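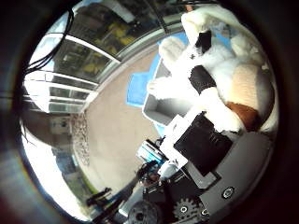

Progress report on the toy library at Cedau, for the period up to August 27, 2022

Dear Ms. Costigan,

In this period we used the grant mostly for sorting and cleaning the soft toys, and this work took more time than I wrote in the plan. The families borrow the large animals most often, so we began with them. The white plush dog with the black band across its middle is one of these. Its fur is long work, and the tan and rust-brown patches must be brushed separately from the white parts. We decided to keep low trays for the small toys only. A dog of this size does not stay inside such a tray, its paws come over the rim, and it takes the place of many other toys. For the large animals Niilo Valtonen is now building open shelves.

Money. From the 2000 euros of the grant we have spent 1495. The biggest part, 900, went to the washing machine and its installation. The rest was for brushes, mesh bags, trays and wood for the shelves. The receipts are with Behrouz Tehrani and he will send copies together with the final report.

Lending. The new lending cards are printed and 50 of them are already given to families. Amarachi Aliyu translated the rules of borrowing into two more languages. Some parents asked if they can keep a toy longer than three weeks. We have not decided this yet.

What is late. The repair evening did not happen, as we had no person who can sew well. Amarachi has now found one, and we would like to hold the evening in September. The toys with open seams are kept apart until then and are not lent.

I would ask you to confirm that the remaining money can be used also for thread and filling, which were not in the first budget.

With kind regards,
Setareh Alipour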